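Contributors wanted – film and TV writers, mystery and crime especially

Posted 28/04/2019

Ratarer is looking for new people to write about films. Reviews mostly, some longer pieces, the odd list. We're a small site, been going a while, bigger than we used to be and badly short of hands.

We're after 2 regular reviewers to start as soon as possible, plus a loose pool of occasional writers for festival season and the weeks when everything comes out at once. The two regulars will cover new releases between them. Pool writers pitch when they like.

What we cover

Whodunnits, heist films, courtroom dramas, old noir, new noir, Sunday night detective telly. Some horror if it has a puzzle in it. We don't do superhero films unless someone makes a very good case. There are 304 reviews in the archive and far too many of them are about things set on trains, so fresh ideas please.

We'd love someone who knows crime films from outside Britain and America. Also someone who'll watch black and white without complaining.
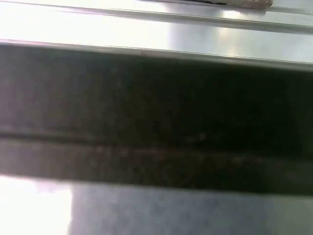

What you'd be doing

Regulars: one review a week, 1000 words at the very most, usually less. Deadline is 48 hours after you've seen the film. Screenings are sometimes in the morning, sometimes at silly notice. If you can't get to a screening we'll try for a link, no promises.

Pool: whatever we agree. A pitch can be three lines. Tell us what the film is, what you think of it and why you'd be good on it. Please don't send whole finished pieces without asking first, we've got a pile of them and its not fair on anyone.

Everybody writes their own headline and standfirst. We'll probably change the headline. Sorry in advance.

Spoilers – the house rule is strict. No endings, no killers, no "you'll never guess who". If the twist comes in the first ten minutes it's fair game, otherwise leave it alone. Spoiler pieces go in their own section, Haso, with a warning at the top, and we do need people for that too. Good place for anyone who likes picking a plot apart and finding the clue that didn't add up.

Money

Paid, not hugely. Flat fee per review, same for everyone, a bit more for long features. Rates sheet goes out with the first reply so you can decide before you do any work. Travel to screenings covered within reason (bus yes, taxi no). Pool writers are paid on publication, regulars at the end of the month.

You keep the copyright. We ask for two weeks before you put it anywhere else.

Who we want

Experience is nice. Not needed. Some of our best people had never written a review before January. What matters more is that you have an opinion and can back it up, and that we can tell what the film is like by the end of paragraph two. Jokes welcome. Plot summary kept short – we cut it first.

You need to be 18 or over and able to invoice us. Live anywhere, but for the regular spots you should be within reach of a decent sized cinema.

Writers who came through the last call were asked for a few words on how it's been.

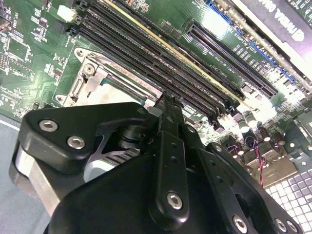 Tenus says the edits were tougher than expected and the first draft came back with half the opening gone, but the piece was better for it and the fee arrived on time. Would like more notice for screenings. So would we.

How to apply

Send us:

One sample review, any film, any age, up to 1000 words. Published or not, doesn't matter.
Two or three lines on yourself.
The last mystery you saw and whether you guessed it.
Which you're going for – regular, pool or Haso.

Paste it into the form on the contact page, no attachements please, they get eaten by the filter. Put REVIEWER at the start of the subject box. If you applied last time and didn't hear back, do try again, the inbox had a bad winter.

We read everything. Replies take up to three weeks. Regular applicants on the shortlist get a paid trial review, film of our choosing, normal deadline. No interviews, just a quick phone call.

No fixed closing date for the pool. The two regular spots close when they're filled, so sooner is better.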